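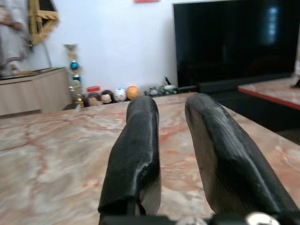 How to check your home internet speed before you call your provider

By Darius Nedelcu, June 2025

A slow connection is easier to get fixed if you have numbers to show.

1. Plug a laptop straight into the modem with a network cable. Turn Wi-Fi off on the laptop.

2. Close other programs and run a speed test 4 times, at different hours. Write down the download figure each time.
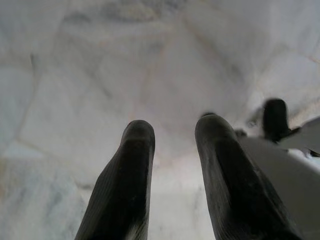 3. Compare the results with your plan. My Traltent plan was sold as 225 Mbps, and I was getting 70 to 72 every evening – well short.

4. Restart the modem and test once more.

5. Call support and read them your list. Ask for a line check and a ticket number. Ladura sent a technician when I had both the times and the speeds ready.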